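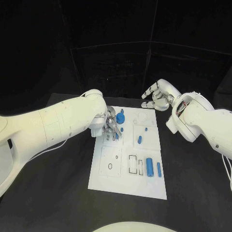 Plirndale bench notes, Jun 8, 2025

Most of this week went into the right wrist. The housing is still open because I want the red lead reachable until I trust the crimp. The fault was intermittent: finger feedback dropped out when the wrist rolled past 73 degrees and came back on the return. I swapped the connector, rerouted the dark wires on the inside of the ring and left more slack at the joint. Four hours of rolling the wrist end to end, no dropouts so far. The cover goes back on after the next long run.

The left arm is mechanically fine. Its white cable hangs lower than I would like on the underside, and one of the cable clips has been loose since April. New clips are on order from Tomamano.

Board setup, for whoever inherits this:

Set the board flat on the black top and square it to the base before homing. Any skew shows up first at the plate with the two narrow slots, where the clearance is smallest. Re-teach that plate before the others. I use the small blue parts for this and leave the large cylinder and the thin rod standing at the lower right until the fingers are zeroed.

Zero the fingers with the hand clear of the board. Doing it low loads the fingertips and puts the offset out by around 2 mm, enough to miss a slot.

Keep the backdrop black. We tried a gray sheet at Platstead and the part detection got worse on the white plates. I have not looked into why.

Open item: the right index finger closes slower than its neighbors. Tendon tension is next.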